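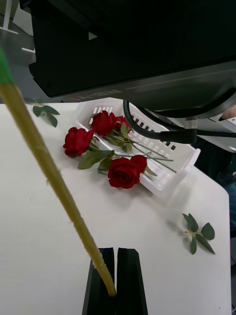 Plesia rider: "I just wanted the bike to finish"

Caught up with the Plesia team's number 47 in the back of the truck on Monday morning, a day after the Lusach round. Boots off, left wrist taped, second coffee. Ninth in race one, sixth in race two. Best weekend of the year so far, and the team had a plane to catch, so we kept it short.

First question, the start. Fourteenth on the grid, tenth by the second corner.

"I got lucky. The guy in front bogged down and there was a hole. You either go in the hole or you lift, and I didn't feel like lifting."

And then stuck. Eleven laps behind the same Fuller bike, quicker in the chicane, slower everywhere the throttle was wide open.

"It's a long straight here. He pulled three bike lengths every lap and I got them back on the brakes. Every lap. My arms were gone by the end, you could of hung me on a washing line."

The team changed the rear spring overnight. Softer. He didn't ask for it, his crew chief did.

"I said no. Then I said no again. Then I went to bed and they did it anyway."

So was it better?

"Yes. Don't print that."

Race two was the good one. Clean first lap, a pass on the inside at turn 3 that he says he'd been planning since Friday practice, and then a quiet run to sixth when two riders ahead of him touched and ran wide. He saw it coming.

"They'd been leaning on each other for 3 laps. I backed off a bit. I just wanted the bike to finish, we've had enough of carrying it home in pieces."

That's a fair point. Two engines gone already this season, plus the crash at Shi, where he slid into the gravel from fifth place and did his wrist. He missed the next round completley. Does it still hurt?

"Under braking, yeah. Left-handers are OK. I don't think about it in the race, I think about it at the airport when I pick up my bag."

He's on 47 points now, same as his race number, which the mechanics find very funny. Top ten in the standings is 25 away. Possible?

"One good weekend. Or one really bad one for somebody else. I'll take either."

Next up is a two-day test, then home. No riding for a week, doctor's orders. He's planning on mostly sleeping. The new contract? Shrug.

"Ask me in September."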